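Akura Fold

A data card and README for the garment folding demonstrations used in our work on grasp point selection with hand-held grippers.

Contents of this file: what the data is, how it was recorded, how it is labeled, the result we report with it, known problems, and how to load it. Please read the section on known problems before training anything on the full set.

Summary

Akura Fold is a set of human demonstrations in which one person folds, turns and moves clothing on a soft surface with a pair of hand-held two-finger grippers. Each gripper carries its own camera. There is no robot in the recordings. The motion of the tools is recovered from video and inertial readings afterward, and a policy trained on the result can be run on two robot arms fitted with the same fingers.

The set covers 154 episodes recorded in 3 homes. We chose homes over a lab table for one reason: most of the published folding work we compared against starts with a shirt laid on a flat, rigid, plain surface, and our own first policy, trained that way, failed on a bed. It closed on the blanket along with the garment, or it stopped above the cloth and never came down. We wanted to know how much of that was the method and how much was the data.

The question

When a garment is already partly folded, its edge is a stack of layers. A gripper coming in from above can take the top layer, several layers, the whole stack, or the stack plus whatever is under it. From a single view these grasps start out looking nearly the same. We asked whether a policy does better if it has to commit to a layer choice before it closes its fingers.

Our method adds a small prediction head to an ordinary imitation policy. At each step in the last part of the approach, the head outputs one of 3 classes: top layer, full stack, or abort. The action head is conditioned on that output. The labels come from people watching the demonstrations, and no extra sensor is used. We call the variant with this head "staged" and the one without it "plain" in the code and in the tables.

Dark garments turned out to be the hard case and make up a large share of the set. On black cloth the boundary between one layer and the next often shows only as a line of stitching or a change in how the edge catches the light. Gathered and elastic trims help, as the texture gives the model something to hold on to. Smooth black panels do not.

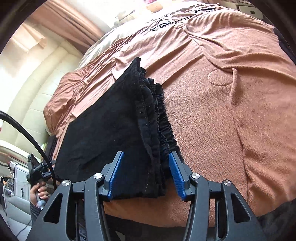

Akura Fold is maintained by the Soft Goods Manipulation Group, Granstead Institute

At a view like this one the gripper is open over a folded black garment on a bed, with the ruffled, layered edge by the right finger and the second hand-held gripper off to the left. The blue ribbed pads are the contact surfaces and are visible in most approach views. We kept them bright on purpose. They give the tracker a steady reference for finger opening, and they made it easier for labelers to judge where the fingertips were against dark fabric.

Recording setup

Both tools have the same linkage. The fingers close on a trigger in the handle. The cameras look down the length of the fingers, so the near gripper always fills the lower part of the view and the other one comes in and out at the side. Video from the 2 tools is synchronized in software after recording.

The operators were Mansa Aidoo and Tekle Mamo. Each worked in all of the homes. They were asked to fold at a normal pace, to keep both tools moving smoothly, and to leave the room as it was. Bedding was not flattened between episodes, and cables, cushions and other things on or near the bed stayed put. Windows were left uncovered during daytime episodes, so bright areas are often washed out.

An episode starts with the tools away from the cloth and ends when the operator releases the trigger for the last time and backs off. Retries within an episode are kept. If an operator dropped the garment on the floor, the episode was discarded and does not count toward the total.

Labels

Every grasp attempt has a layer label (top, stack, abort) and an outcome label (held, slipped, took bedding). Outcome is judged from the video that follows the closing of the fingers, never from a single frame. Layer is judged from the whole attempt, including what comes up off the surface.

Vasanthi Devadiga and Karthikeyan Mathew labeled all episodes separately and then went over the disagreements together. Most of these were between top and stack on dark cloth. Where they could not settle on a label the attempt is marked "unclear" and is left out of training by default. You can include those attempts with the keep_unclear option, though we saw no gain from doing so.

There are no segmentation masks. We tried to make them for part of the set and gave up, as the masks for stacked black layers differed too much from one labeler to the next to be useful.

Split

The split is by home. Two homes are used for training and validation, and the third is held out for testing. Please do not shuffle episodes across homes. The same blankets and curtains appear again and again within a home, and a random split gives numbers that look much better than they should.

A further 16 garments were kept out of the recordings completely and used only in the robot trials.

Result

In the robot trials, each of the 16 garments was placed half folded on a bed, once for the plain policy and once for the staged one, in a starting pose matched by overlaying a saved camera view. A trial counted as a success if the robot finished the fold without lifting any bedding.

The staged policy finished more trials than the plain one. The gain came almost entirely from fewer grasps that took the blanket. Slips did not improve. On light-colored garments the two policies were close enough that we would not claim a difference. The full trial log is in results/trials.csv, with one row per trial and the operator's notes left unedited.

Sixteen garments, one trial each per policy, is a small test. We report it because the failures are of a consistent kind, and we would be glad to see someone run it at a larger scale. Hsin-yi Tseng ran the trials and wrote the analysis script.

We also trained the staged policy with the layer labels shuffled. It did no better than plain, so the labels themselves seem to matter and the extra head alone does not explain the gain.

Known problems

Exposure. The cameras set exposure automatically. When a window enters the view, black cloth loses most of its detail for several frames. The exposure value is stored for each frame if you want to filter on it.

Tracking. Pose recovery drifts when one tool is held still close to the bedding, where there is little in view besides cloth. Segments with a poor tracking score have the flag pose_low set. The loader skips them unless told otherwise.

Lint and stitching. A model can learn to key on specks or stitch lines that belong to one garment. Random crops helped a little. Holding out whole garments during validation is the better check.

Operators. Both are right-handed, and the right tool does most of the first grasps. Mirroring the episodes is supported but swaps the tool identities as well, so remember to swap the calibration files too.

Bedding. All of the beds had a thick top cover. We have not tested on a bare sheet or a hard mattress cover.

Loading

Unpack the archive and point the loader at the top folder:

python load_fold.py --root akura_fold --split train --layers staged

Each episode folder holds left.mp4, right.mp4, poses.npz, trigger.csv and labels.json. Times are in seconds from the start of the episode. Poses are given in the frame of the first left camera view, and finger opening is scaled from 0 (closed) to 1 (fully open).

Changes

June: fixed a sign error in the mirrored poses. Anything trained with mirroring on before this release should be trained again. Label files are unchanged.

Use and contact

The data may be used for research. Recordings were made with the written consent of the residents, who reviewed the video of their own rooms before release. Audio was removed. Please do not try to identify the homes or the people in them — if you come across something that should not be public, such as a readable letter or a face, open an issue with the episode number only and we will pull the episode.

Questions about labels go to Vasanthi Devadiga. For the trials and the analysis script, write to Hsin-yi Tseng.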